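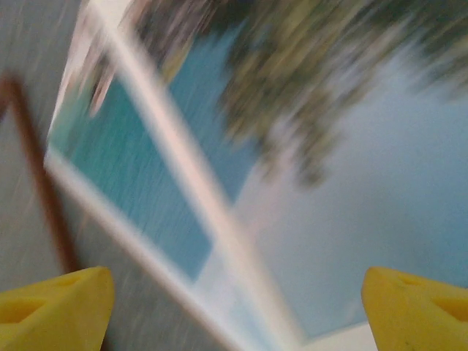

Lemon yellow with a slightly matte surface.

Lemon yellow

Lemon yellow is the cool, slightly greenish end of the yellows, and it's my favourite colour, so you'll have to put up with a bit of enthusiasm in this entry. It sits next to primrose on most charts, and on the other side you get the warmer ones like cadmium yellow medium and golden yellow, which lean towards orange. Where one stops and the next starts depends on who printed the chart. I've had proper arguments over this.

Name

The name comes from the fruit, obviously, although a really ripe lemon off the tree in my backyard is warmer than anything sold under the label. In paint the term has been stuck on several quite different pigments. Older tubes could hold barium chromate or strontium chromate, and these days it's very often an organic pigment from the arylide family (the one coded PY3 is the usual suspect). Always read the back of the tube!

In paint

Mix it with a greenish blue and you get those sharp, clean greens that look like new gum leaves after rain. Mix it with a warm red and the orange comes out a bit duller than you'd hope, so I keep a warm yellow on the palette as well. Most lemon yellows are fairly transparent and they won't cover a dark mark in one coat, or two for that matter. Gladys Usuga, who taught me to mix colour at the Potari night classes, put hers down over white every time, and her yellows glowed.

On walls

House painters have mixed feelings. The colour bounces around a small room and comes back stronger, so a chip that looked gentle in the shop can be a real shock by dinner time. I did my laundry in a Peline lemon back in 2000 and loved it for one whole winter -- then August sun came through the window and I could hardly look at it. Half strength is a good place to start. North-facing rooms (this is for Australian readers) need even less.

Fading

Lightfastness varies a lot. Some of the arylides hold up nicely at full strength but weaken once they're let down with white, and chromates can darken or go greenish. My own test cards have been taped to the kitchen window for ages, and the cheapest student tube is now the colour of weak tea.

See also: primrose, chartreuse, Naples yellow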